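Der Roboter, der nichts kaputt machen kann
Ein Schülerkurs lernt Greifen am Bildschirm. Was bleibt davon übrig, wenn der Rechner aus ist?

05/09/2018

Der Kursleiter will gleich zu Beginn eines loswerden: Er habe selbst lange nicht an das Format geglaubt. »Ich komme aus der Werkstatt. Bei mir hat man früher geschraubt und sich die Finger geklemmt«, sagt er. Seit August läuft am Schulzentrum Silholm der Kurs »Komby«, ein Wahlangebot für die Oberstufe, 16 Plätze, alle belegt. Geschraubt wird hier nicht. Die Jugendlichen sitzen zu zweit vor einem Rechner und bringen einem simulierten Roboterarm bei, in einer simulierten Wohnung Dinge anzufassen.

Das klingt zunächst nach einer Sparmaßnahme mit gutem Namen. Der Kursleiter widerspricht nur halb. Ein Arm, der für den Unterricht taugt, koste eben Geld, dazu kämen Wartung und Versicherung. »Natürlich hat das eine Rolle gespielt. Wer Ihnen etwas anderes erzählt, war bei der Haushaltssitzung nicht dabei.« Die Software heißt Brarnari, die Schule zahlt dafür 682 Euro im Jahr. Für den Betrag bekomme man beim echten Gerät nicht einmal einen brauchbaren Greifer.

Die Aufgabe, an der die meisten Gruppen derzeit sitzen, trägt den Titel »Tapley«, nach dem Szenenpaket, aus dem sie stammt. Eine Tasse soll vom Esstisch gehoben, versetzt und wieder abgestellt werden, ohne dass der Arm dabei anderes berührt. Was für einen Menschen keine Erwähnung wert wäre, füllt hier mehrere Doppelstunden. Eine Schülerin aus der zwölften Klasse erzählt, ihre Gruppe habe beim ersten Mal 64 Versuche gebraucht. »Und beim letzten wussten wir auch nicht genau, warum es geklappt hat«, sagt sie. »Wir haben die Greifkraft hochgesetzt und den Winkel geändert, beides gleichzeitig. Das war blöd.«

Der Kursleiter hält genau solche Sätze für den Ertrag des Kurses. Man könnte sie auch für sein Problem halten. Wer am Bildschirm scheitert, drückt auf Zurücksetzen, und die Tasse steht wieder da. Auf die Frage, ob das nicht zum Raten erziehe, überlegt er eine Weile. »Doch«, sagt er dann, »bei manchen schon. Deshalb müssen sie vor jedem Lauf aufschreiben, was sie erwarten. Das hassen sie.« Kontrolliert werde das Protokoll allerdings erst seit Kurzem.

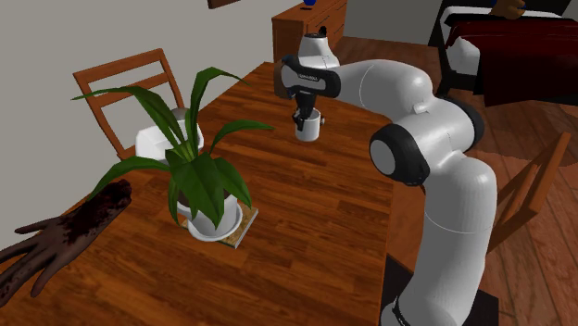 Henrike sieht es strenger: Eine Tasse im Rechner habe kein Gewicht, das man ihr nicht vorher hineingeschrieben habe, und wer das nicht begreife, lerne in dem Kurs vor allem, einer Zahl zu glauben. Der Kursleiter kennt den Einwand und nennt ihn berechtigt. Reibung, Masse, Nachgiebigkeit der Finger, das alles seien Annahmen. Im Kurs würden sie immerhin offengelegt und verändert. Eine Gruppe habe die Reibung am Griff einmal fast auf null gesetzt und dann eine halbe Stunde lang zugesehen, wie das Ding jedes Mal wegrutschte.

Bleibt die Bahnplanung, auf die er sichtlich stolz ist. Eine Zimmerpflanze auf dem Tisch ist für viele Gruppen der eigentliche Gegner. Die Blätter ragen in den Raum, und der kürzeste Weg ist selten der freie. »Die meisten planen zuerst stur geradeaus«, sagt er. Wer das Hindernis umfährt, bekommt es mit den Gelenkgrenzen zu tun, und dann wird Mathematik gebraucht, die im Unterricht nebenan gerade erst eingeführt wurde. Ein Schüler, der früh mit der Aufgabe fertig war, formuliert es nüchterner: »Vektoren habe ich vorher für die Klausur gelernt. Jetzt brauche ich sie, weil der Arm sonst durch den Topf fährt.«

Durch den Topf fährt er freilich ohne Folgen. Es gibt keine Scherben, keinen Notausschalter, keinen Schreck. Ob jemand, der so gelernt hat, neben einer echten Maschine den nötigen Respekt mitbringt, kann der Kursleiter nicht sagen. Er habe dazu keine Daten, nur ein ungutes Gefühl. Im zweiten Halbjahr sollen die Gruppen deshalb 2 Tage in einem Ausbildungsbetrieb verbringen und ihre Programme dort an einem wirklichen Arm ausprobieren. Zugesagt ist das mündlich. Einen schriftlichen Vertrag gibt es bisher nicht, und wer die Fahrt bezahlt, ist ebenfalls offen.

Warum dann im Schulprospekt von »praxisnaher Robotik« die Rede sei? Er lacht kurz. »Den Prospekt habe ich nicht geschrieben.« Er selbst würde das Fach anders nennen, vielleicht »angewandtes Modellieren«, aber dafür melde sich wohl kein Mensch an.

Die Schülerin aus der Zwölften will auf jeden Fall weitermachen. Auf die Frage, was sie dem Arm als Nächstes beibringen möchte, nennt sie das Abstellen. Hochheben könne ihre Gruppe inzwischen ganz gut. Beim Absetzen kippe die Tasse immer noch um.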